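Biltcombe handling rules: progress report
6th March
By the Drarnance project office

The draft rules for kitchen handling robots now have six sections. Section 4, on breakable tableware, took most of this period. Teixeira reviewed the first version and asked for clearer wording on contact between dishes and rack wires.

We have logged 2,744 handling attempts under the draft, and 915 of them involved ceramic plates. Each attempt is filed with the view from the gripper camera.
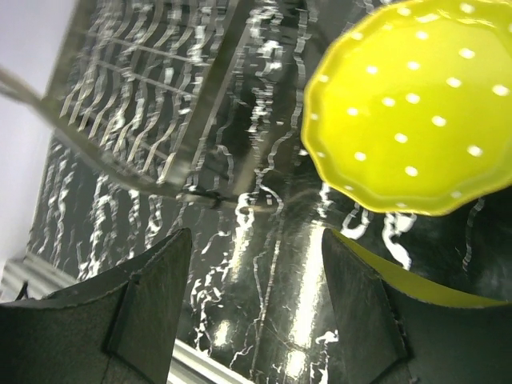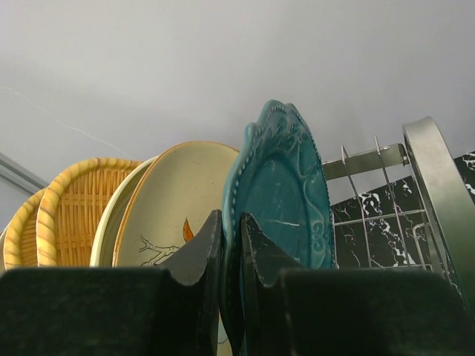 Section 4 sets a separate grip limit for plates with scalloped or raised rims. It also requires a stop when the fingers lose contact with a plate over a rack. Reviewers found that 73 records lacked a grip setting. These will be left out of the results, and the log form no longer closes with that field blank.

Section 5, on cleaning the finger pads between sessions, is still in outline. We expect to send you a full draft in May. Spending is within the approved budget and we are not asking for any change to it.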